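Went to a robot open day so that you don't have to. A thread, with too many posts in it. 1/

The hosts were Goltberg, who have a big hall on the Lundeck estate, behind the tile warehouse. The bus stops on the wrong side of the dual carriageway and there's a footbridge. Wear proper shoes. 2/

You sign in at a tablet, which asks for your company. I put "none" and it said that was too short. I put "none at all" and it printed me a badge. So for the whole afternoon I was the representative of None At All. 3/

First, a talk. The speaker was Achilleas Zervas, who runs the handling side and has the calm of a man who has watched a great many things get dropped. 4/

His opening slide was just the number 628. That's how many attempts they logged in November at picking up one stem and putting it in a vase. He didn't say how many worked. Somebody asked. He said "fewer", and moved on to the next slide. 5/

Why flowers? A question from the back, and a fair one. His answer was that boxes are easy and everyone has done boxes. A stem bends, it hides behind other stems, and it has leaves that go where they like. If you can handle a bouquet you can handle a cable, a hose, or a bag of salad. 6/

They're artificial flowers, by the way. Real ones were tried for a fortnight and the bill came to 700 euros, plus the hay fever. 7/

Then out on to the floor, past a rope. The rope was the most advanced safety system I saw all day and it worked perfectly. 8/

The flower table is green and much bigger than it needs to be. Red bunch in a yellow glass vase, blue bunch in a tall clear one. The clear one is the hard one, says Zervas, as the cameras aren't good at glass and tend to see the stems and not the thing round them. I've walked into a patio door, so I had some sympathy. 9/
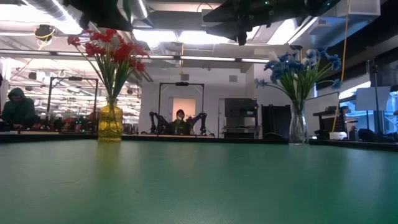
THINGS I ASKED, AND WHAT I WAS TOLD 10/

Does it know which flowers are red? Yes. Does it care? Long pause. "It has been told to." 11/

How hard does it squeeze? They set it as a number, and the number on the day was 200. 200 what, I said. The young woman at the rail looked at her screen for a while and said it was on their own scale. I've decided it's 200 Goltbergs. 12/

Is it learning while we watch? No. It tries things, the tries get saved, and the learning is done later on a computer in another room. I'd pictured it having a good think between goes -- a bit let down there. 13/

Will it do my job? I said I write grant applications. He said it would need a better gripper. I'm still not sure who that was rude to. 14/

Credit where due: the staff were lovely and nobody tried to sell me anything. The other benches kept on with their own work while we shuffled by. I like that in an open day. You learn more from the back of someone's hood than from a man with a headset mic. 15/

Noise: less than you'd think. I'd expected a car factory. It's nearer to a library with a very good ventilation system. 16/

There was a second talk, by a visitor from Karamanlidis, who are trying out the same software (it's called Hundetti, and no, I didn't ask) for packing seedlings. Good talk, tiny font. The gist: their seedlings don't mind being late, but they do mind being upside down. 17/

He also had the only video of the day where it goes wrong. A tray, a slow tilt, compost. The room cheered up enormously. More of this, please, everyone who does demos. 18/

Lunch was sandwiches, placed on the plates by people. I had the egg. 19/

We were put into groups of 6 for the tour and mine lost a man between the flower table and the coat rack. He was found later back at the rope, still asking about glass. I think he may have been the only real customer there. 20/

Would I go again? Yes, and I'd sit nearer the front for the font. The next one isn't fixed yet. They take names by email and the confirmation goes to your spam, so look there. 21/

I've kept the badge. If you need anything from None At All, you know where I am. 22/22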